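**Prarkine hand gripper kit: has anyone paid for the full package?**

---

**tallowby**

Looking for views from people who've had one on the bench. Prarkine are selling a hand-held gripper kit with a wide-angle camera, plus a service where you send in your recordings and they send back a trained policy for your arm. The kit is 400 pounds. The full package is 2000 and includes the training, "up to 12 household tasks".

I do small automation jobs, mostly for a laundry and a couple of charity shops that sort clothes. If I could get an arm to pick a jumper off a pile without me writing a month of code I'd be happy. But the sales page is all adjectives and the only review I can find was written by somebody who sells them.

---

**Wayne Lavoie**

Had the kit since March. The hardware is decent for the money. The jaws close parallel, the linkage has very little slop, and the trigger doesn't wear your hand out. I've got no complaints about it as a tool.

The service is where I'd slow down. "Up to 12 tasks" means they decide what a task is. I sent folding a tea towel and got it back counted as three: grasp, fold, place. Read the terms.

---

**obi_fan_no_relation**

Three for a tea towel is cheeky. Did it fold, though?

---

**Wayne Lavoie**

It folded on my table with my tea towels. A different tea towel, so-so. I wouldn't show it to a customer.

---

**cartwheel**

I'll stick up for them a bit. Everyone in this thread is going to compare it with a fantasy. I looked at Conder and they want you to use their arm, their table and their lights. Prarkine at least let you walk round your own place with the gripper and record what's there. That's worth money to me.

And the support is good. I rang with a stupid question about the trigger spring and a real person rang back the same afternoon.

---

**tallowby**

Nice to hear, but I'm not buying a phone call. How many recordings did you make before you got something usable?

---

**cartwheel**

53 for the first task, which was putting socks in a box. They say on the page you can start with fewer. I wouldn't.

---

**Sunita Haddad**

I tested one for a friend's shop over the summer and gave it back, so take this as one person's grumble.

Socks in a box is the kindest test you could pick. Try knitwear. A thick rib stands up in a fold when you pinch it and you think you've got a good hold, then you lift and all you have is the top layer. Dark clothes are worse again, because the jaws are dark too, and on a wide lens there isn't much to tell finger from cloth. I kept asking Prarkine whether their training copes with that and kept getting sent the same leaflet.

I also think their demos are too tidy. One item, plain table, plenty of room round it. My friend's sorting looks nothing like that. 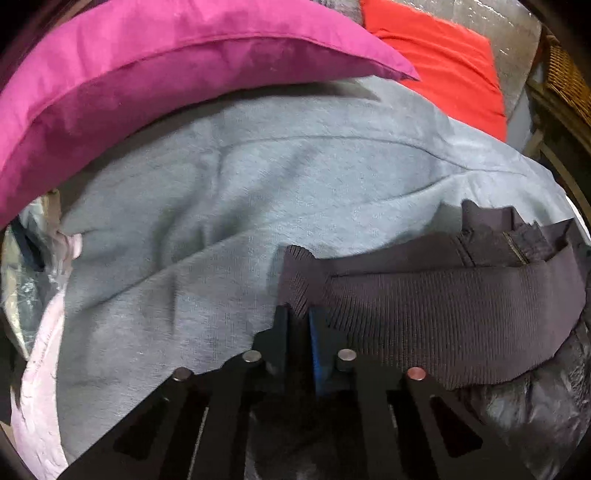
So before paying the 2000 I'd want them to do one ugly task from my own recordings, for nothing or close to it, and let me watch it run on an arm. They told me trials were "under review". That was the end of it for us.

---

**cartwheel**

Fair on the dark knitwear. I'd stick a strip of bright tape down the inside of the jaws, on both sides, and see if it helps. Costs pennies.

---

**Sunita Haddad**

Tape might help me see the jaws. I don't see how it helps the arm know whether it's holding one layer or two, and they wouldn't say.

---

**obi_fan_no_relation**

Isn't that true of all of them? I've used the Obi at work and it can't tell either. It just tries again. If the retry is quick enough you stop caring.

---

**Wayne Lavoie**

A retry is fine for socks. With a zip or a button caught in the jaws, a retry is a pulled thread, and then somebody's paying for a cardigan. For tallowby's laundry I'd care a lot.

@tallowby if you do buy, get the kit alone. You keep your recordings and can take them elsewhere. Studedard will train on recordings from any gripper as long as the calibration file comes with them. I haven't used them, so that isn't a recommendation.

---

**cartwheel**

I disagree about kit only. If you've never trained anything yourself you'll end up with a drawer full of memory cards and a gripper. The service is the bit that saves you time.

---

**Wayne Lavoie**

It saves time if it works on your stuff. We've had one yes from you, for socks, and a "sort of" from me.

---

**tallowby**

Thanks all. I've written to Prarkine and asked two things: what counts as a task, in writing, and whether they'll do one garment from my own pile before I pay for the rest. If they say no to both I'll get the kit for 400 and see how far I get on my own. Will post the reply when it comes.

---

**obi_fan_no_relation**

Ask who pays the return postage as well. It wasn't on the page when I looked.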